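Salt outgrowing the shaker? Best way to store a big batch for pickling
Home & Kitchen > Preserving
611 views

Posted by brinebucket28

Hi everybody! I got hooked on fermenting this winter (sauerkraut first, then carrots, now basically anything that holds still) and I'm moving past the tiny shaker stage. My recipe notebook says 3640 grams of cabbage for the big crock, so I'm going through salt and sugar pretty quickly and want to keep both on the counter.

Clip-top jars or leave everything in the bags? And does it matter for the recipe if the stuff gets clumpy?

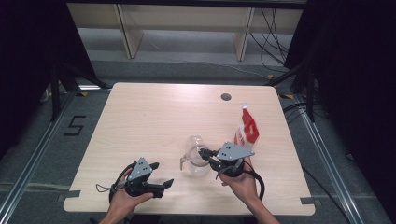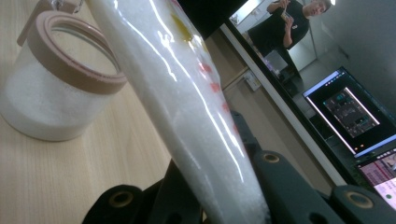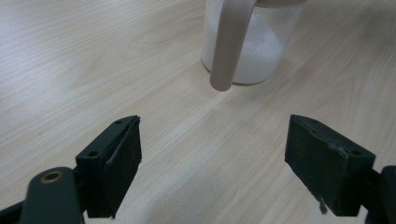
The table, then the jar with the bag, then the lower part of the jar.

I live near Mustbridge, where the air is damp most of the year, and my kitchen has a kettle going from morning to night. I've had sugar go solid on me before. I had to chip at it with a butter knife, which was a workout! Also wondering whether I should be measuring by spoon or by weight. My aunt's recipes all say "a heaping spoon" and I've had one batch of carrots come out so salty we couldn't eat them.

Any tips welcome, including which crock to get next. I keep looking at the Floten one with the water channel around the lid.

Posted by drivcombe_pickles

Oh, you are going to have so much fun with this!

Weigh it. Please weigh it! Coarse salt and fine salt take up completely different amounts of room in a spoon, so a heaping spoon of fine salt can be a lot more salt than your aunt meant. I bet that's what happened to your carrots. For shredded cabbage I go with 2 percent of the weight of the vegetables, so for your big crock that comes to just under 73 grams. Put the bowl on the scale, zero it, add the cabbage, do the math on the back of an envelope and you're done.

Clip-top jars are great for both. The rubber ring does the work, so check it for cracks now and then and replace it when it gets stiff. Wash the jar, then let it dry overnight with the lid off before you fill it — even a little water in the bottom will give you a crust. And label them! Salt and sugar look the same at seven in the morning, and I have the coffee story to prove it.

Clumps don't hurt anything. Salt that has gone hard still weighs what it weighs (give or take a bit of moisture), so break it up and carry on. For sugar, I put it in a bag and go over it with a rolling pin.

As for crocks, I have the Floten and love it. You do have to top up the water channel, and I check mine every Sunday. If you forget, air gets in. The little blip noises it makes in the first week are the best part of the whole hobby!

Posted by MacKinnonRoadGardener

bags are fine, i use a clothespin. never had a problem but my kitchen is dry

Posted by oldcrock4

Agree with the weighing advice. Two things to add.

Skip salt with iodine or anti-caking powder if you can. It will still ferment, but the anti-caking stuff can make your brine cloudy and then you'll worry about it. Plain pickling salt or sea salt is what I buy.

Second, move the jars away from the kettle. I had mine on the shelf right over the stove for years and wondered why everything set like concrete. A few grains of dry rice in the salt help too, though you'll want to pick them out before it goes in the crock. I wouldn't do that with sugar.

Keep your crock somewhere cool, 65 to 70 degrees is nice for cabbage. Taste it after a couple of weeks and keep going if you want it more sour. My last one sat for 28 days and it was wonderful with sausages.

Posted by brinebucket28

Thank you all!! Scale is out, kettle is moving to the other side of the kitchen. I'll try the 2 percent on a small batch of cabbage first. Does the same number work for carrots in brine, or do you go by the water?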